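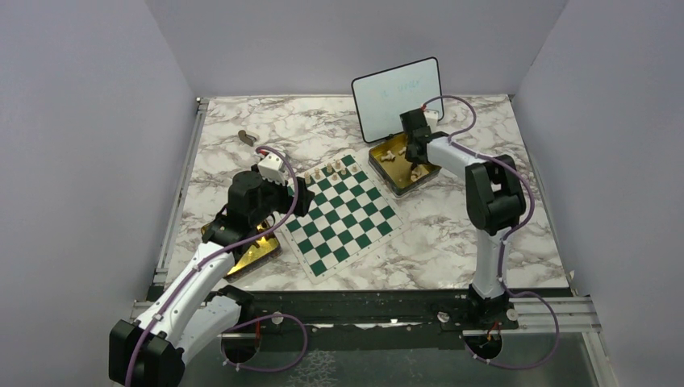

Chess Evenings Return to the Purves Rooms in Brirnlow

May 9, 2019

The Brirnlow chess club is back at the Purves Rooms after a long, cold break that began in January, and everyone who has missed it (there are plenty of us!) is warmly invited to come along, sit down and play a game or two.

Todor Kovačević, who has run the club for the past 4 years, has been busy getting the sets in order, and that takes longer than you might think when pawns have a way of wandering off into coat pockets and under radiators. The club still likes its green and white roll-up boards - they are light to carry, they wipe clean, and if one won't lie quite flat at first, well, the game goes on just the same.

Beginners get the first 60 minutes of the evening, with help setting up the pieces and learning how each one moves. After that the longer games begin, and those can run to 90 minutes, so do bring a snack and maybe a sweater.

"I learned at my grandmother's kitchen table and I still lose to her," said Zamfira Nedelcu, who teaches the younger players. "Come and lose to me instead, I'd be delighted."

The club is also hoping to raise $200 for new boards and a few spare sets, and the Skinia bakery next door has kindly offered to keep a collection jar by the register through the summer. Odd chess pieces are welcome too, especially knights.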